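4 Nov 2021
Puppet restoration notebook, Wakholm special, bench 2

Carrying on with the small fox from the Wakholm holiday film. Head off the body at 9:40, neck pin came out without heat. The pin is brass, slightly bent, with old shellac on the lower third. Kept it with the head.

The armature is wire, doubled and twisted at the hips and single in the forearms. The left forearm is broken inside the sleeve, close to the wrist. I can feel both ends through the foam but did not open the seam. Gaetano Leone wants the forearm left broken and supported from outside. Bhupendra Uniyal wants it opened and sleeved with tubing, on the grounds that the free end will come through the fabric sooner or later. I lean toward Bhupendra on this one. No decision until the X-ray comes back from Hindar.

Foam condition: chest fair, belly poor, tail gone to powder for most of its length. Powder from the tail bagged and labeled. The fur covering is holding its shape on its own, so the tail can't be lifted from the tip. Move it with the card under it, always.

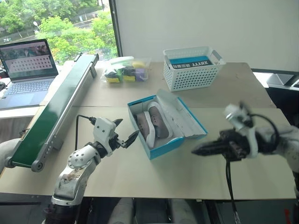

Consolidant test on loose foam crumbs from the belly, three dilutions, two drops each on glass. The strongest went glossy and stiff. The middle one darkened a little and still crumbled at the edges. The weakest made no difference I could find with the loupe. Repeat with the middle dilution in two passes, a day between them.

Paint on the muzzle is a water-based opaque over something oilier. Cotton swab with deionized water lifted brown right away, so no wet cleaning there. Dry sponge only. Under the left eye there is a second brown, warmer, brushed on without any blending. Compared it with the frame prints: the warmer brown is absent in the opening number and present from the ice pond sequence onward. So it's a touch-up from the shoot and it stays. Please nobody tidy it.

Frame counts, ice pond sequence, from the Cleda transfer:
Fox enters to first blink: 99 frames
First blink to end of line: 85 frames
Shot on twos except the head turn, which is on ones. The head turn is also where the ears change. I think there were two sets of ears, or two heads. The ears on ours are the later set, matched by the nick in the right one.

The Cleda transfer has a duplicated frame at 101 and the Yoon print doesn't. Anybody working out timings from the Cleda file should take that off. I have corrected the counts above. The counts in the May notes are not corrected and I haven't gone back to them.

Mouth pieces: the set is incomplete. We have the closed mouth, the wide A, the O and a smile that fits badly. The smile may belong to the other fox, the one with the scarf, which went to a private buyer. The fixing is wax on the back of each piece. The wax on the O has picked up fibers, red, probably from the sleigh blanket. Left in place and photographed under the scope.

Eyes: painted wooden beads with a pinhole in the pupil for turning them. Right one turns, left one is stuck. Didn't force it. 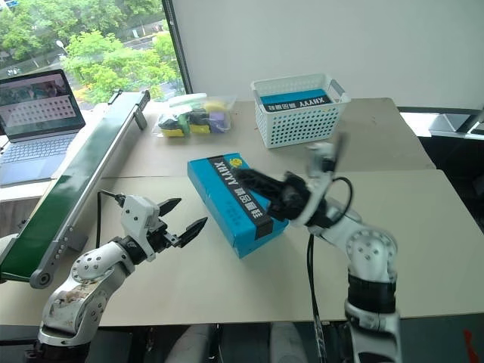 Bench 2, two arms, left gripper open.

Costume. The vest is felt, machine stitched at the sides and hand stitched at the collar. Moth damage at the back hem, old, no live activity. The collar stitching goes through into the foam in two places, which means the vest can't come off without cutting thread. Gaetano says cut and keep the thread. I would like to leave the vest on and work from the front opening. It makes the belly harder to reach but the belly only needs the consolidant and a brush will get in.

Tie-downs: both feet have threaded inserts. The right one is stripped. For the display stand I'm planning a padded waist clip and no load on the feet at all. Sketch is on the back of the previous page. Clip to be covered in the same gray as the stand.

Light for the display case: asked for a low level and got back a quote for a fixture whose lowest setting reads 700 lux at puppet height. Far too much for the felt and worse for the foam. Sent it back.

Provenance, for the file. The letter that came with the fox says it was given to a camera assistant after the shoot and kept in an attic. The attic would fit the tail. The letter gives the film's title in an early form, before the name was changed for broadcast, so I'm inclined to believe whoever wrote it was there. Bhupendra is checking the name against the Yoon credits list.

To do
Second pass on belly crumbs
Chase Hindar for the X-ray
New acid-free card for the tail, longer
Ask Gaetano about the scarf fox and whether the buyer would send a picture of its mouth set
Order more swabs, small

Head back in its box at 4:15, body left flat, covered with tissue.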